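How to pack a child's backpack for a day out

Method used at Semora after-school club. Written by Aicha Fawzy, 14 May 2020.

The method suits any small backpack with one main compartment. It takes a few minutes and needs a clear table. Do not pack on the floor or on a bed, where small items roll out of sight.

What you need

One child's backpack, emptied
One zipped case for pencils and small items
One flat box with a lid, for cards or paper
Snacks in a clear bag
A label with the child's name

Step 1. Empty and check the backpack

Turn out every pocket and shake the bag upside down over a bin. Run each zip from end to end. Press both halves of each buckle together and pull. A buckle that opens under a light pull should be replaced before the bag is used.

Step 2. Set the straps

Lengthen both shoulder straps fully, then shorten them evenly until the base of the bag sits above the child's hips. Long strap ends should be rolled and held with a band – loose webbing catches in doors and bus seats.

Step 3. Weigh the load

Put everything that is to go in the bag on a kitchen scale. For the youngest group the club limit is 2,000 grams, including the bag. If the load is over, remove the heaviest item and weigh again.

Step 4. Lay everything out

Place the backpack to one side of the table and the flat items in the middle. Zipped cases go at the back, where they can stand or lie without being knocked. Keep food apart from the rest until last.
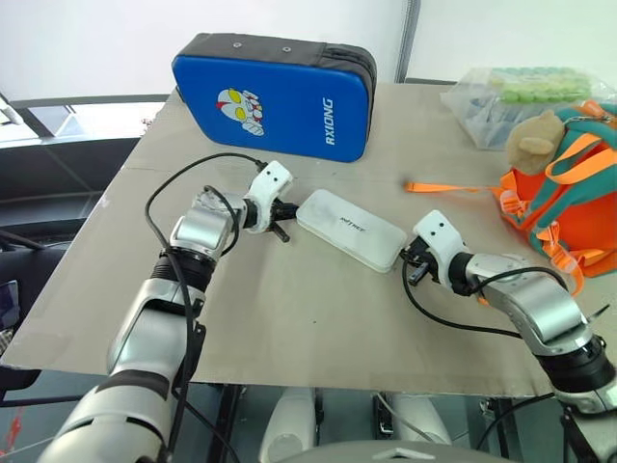
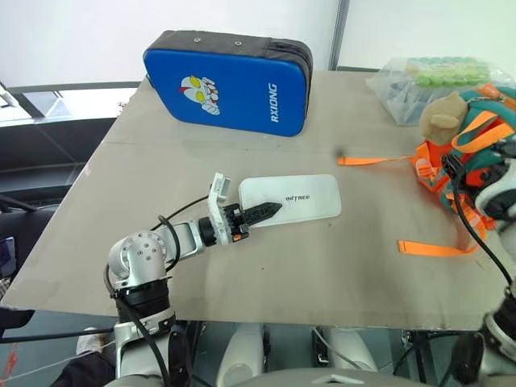
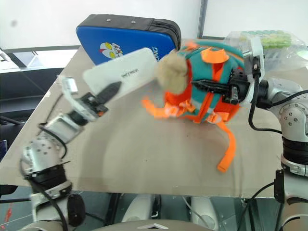
Step 5. Pack from the back panel forwards

Slide the flat box in first, against the panel that rests on the child's back. The zipped case goes next, long side down. Soft items fill the gaps at the sides. Snacks go on top – they are needed first and crush easily.

Step 6. Close and test

Close the main zip, fasten the buckles and lift the bag by its top loop. If it tips forwards, move the case closer to the back panel. Fix the name label inside the bag, not on the outside.

Repeat step 1 at the end of each week, and reset the straps in July before the summer trips to Drallville.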